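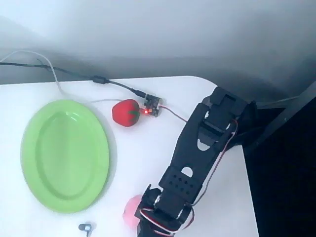 Green oval plate and toy strawberry on the white table

Filed under: Home & Kitchen > Tables > Reviews

I've been after a small white table for our kitchen for ages, and after far too much dithering I went for the Trirnon from Tokine. It cost me £137 (it was £115 when I first looked in August, so that'll teach me) and I've now had it long enough to have opinions!

First, putting it together. Two of us did it on a Sunday evening, me and my friend Joana Nogueira, with the telly on and a curry going cold. The legs bolt straight on and the bolts all fitted first time, which I can't say for the last thing I bought flat-packed. The instructions are tiny, though. I mean really tiny — Joana had to take a photo of them on her phone and zoom in. You get one Allen key and it's a bit soft, so use your own if you've got one.

The top is what I love. It wipes down beautifully, and I've had turmeric on it, beetroot, felt tip, the lot. Turmeric did leave a yellow shadow for a day or so but a bit of bicarb paste shifted it. The rounded corners are a blessing in a narrow kitchen too, my hips are very grateful (the old table had corners like axes).

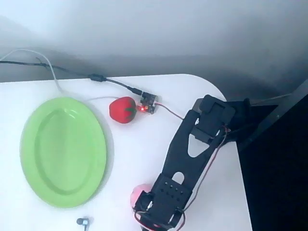
Can you put hot pans straight on it?
I wouldn't, the leaflet says to use a mat and I've stuck to that with everything except mugs of tea.

Now the grumbles. It shows every single crumb, so if you're a toast household you'll be wiping it all day long. There's a slight wobble on our tiles as well, and the screw-in feet only go so far, so I've got a folded bit of card under one leg for now. And delivery to Lovthorpe was a faff — they gave me a slot, missed it, then turned up while I was in the bath.

I did look at the Karunaratne one, which is over £200 and has a drawer. A drawer would've been lovely for the takeaway menus and dead batteries, but it was too deep for the gap by the back door and I couldn't quite stomach the price.

Would I buy it again? Yes, I think so, at £115 without a second thought and at £137 with a bit of muttering. Four stars from me, and I'd go up to four and a half if they sorted those feet out.

We use cookies to remember your settings. Accept | Manage choices

Contact | © 2023 Itziar Aranda | Back to top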